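How to make a hanging cutlery mobile
Posted by Eduard Kuruc, Oct 24, 2021

A cutlery mobile is what becomes of forks once their knives have left home. It needs a stick, some strong thread and a place to hang it where tall people don't walk. Lenka Halás walked into my first one twice, and I have since moved the hook.

Start with the stick. Thin and straight is what you want, and plain wood looks better than anything painted. Bamboo skewers bend. I learned this at two in the morning, by ear.
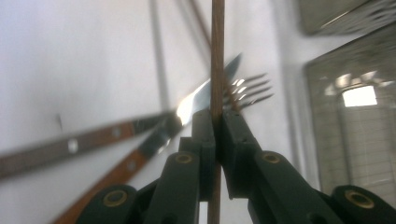
Cut your thread longer than seems sensible. Tie it at the narrowest part of each piece, just behind the tines on a fork or the bowl on a spoon, and finish with a double knot and a dab of clear glue. Leave the glue overnight. The tube says 3 minutes, and the tube is an optimist.

Hang the heaviest piece near the middle and work outwards, one left, one right. If the stick tips, slide the threads along before you start adding things. My Kurusby mobile had a teaspoon put on it for balance, then another teaspoon to balance that, and by December it was mostly teaspoons.

Stainless steel is the easiest to live with. Silver plate looks lovely for a fortnight and then wants polishing, on a thing that swings away from you when you touch it. Wipe each piece with a little vinegar on a cloth before you tie it, and lay it on a clean table to check for bends. A slightly bent fork is fine. A badly bent one will turn to face the wall and sulk. 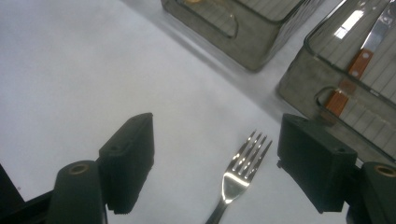
Lenka Halás writes that fishing line holds far better than cotton, but the knots slip unless you wet them before pulling tight. She also says to file any sharp tines if the mobile is going anywhere near children, and would like it known that the hook is still too low.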